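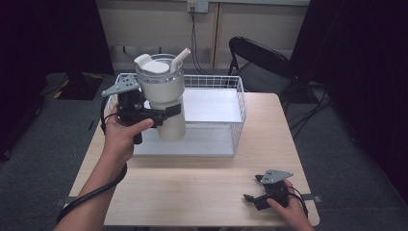 Do you need to drink eight glasses of water a day?
Most people don't, and the number was never much more than a round figure that was easy to remember. Drink when you're thirsty, drink more when you sweat, and ask your doctor if you have kidney or heart trouble or take water pills.

I bring it up again because the Plenthorpe Wellness Challenge is back, with the same chart on the wall by the elevators and the same row of blank boxes to fill in. Last time 539 of us signed up. The wrap-up sheet said people "felt more energized." It did not say compared with what. I filled in my boxes for 14 days and felt like someone who knew where every restroom in the building was.

The chart counts plain water only. Coffee doesn't count, tea doesn't count, and soup, melon and the milk on your cereal might as well be sand. Your body isn't that picky. A cup of coffee is nearly all water and you keep most of it.

Then there is the flyer from Grallareo, which sells a powder you stir in. It promises "100 percent cellular hydration." I wrote and asked how they measured that. The reply thanked me for my interest and gave me a coupon. If you eat lunch, you are probably getting salt already, and a packet of it with lemon flavor seems a lot to pay for.
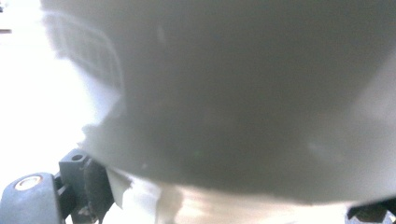 Brakosgate Neighbor, May 3, 2020, page 14

A few readers wrote in after the December item to say that by the time you feel thirsty, it's too late. I keep hearing this and I'd like to know too late for what. Thirst kicks in well before a healthy adult is in any danger. Older people can lose some of that signal, and small children get busy and forget, so a reminder makes sense for them. So does a jug of water for anyone working on the MacDonald Street side, where there's no shade after noon.

Pale yellow urine is fine. It does not have to be clear. Drinking far too much in a short time can make you sick too, and I didn't see a word about that on the chart.

Sign-up sheets are at the front desk. I've left my line blank. If the organizers have numbers showing the last round did anything, send them in and I'll print them in full.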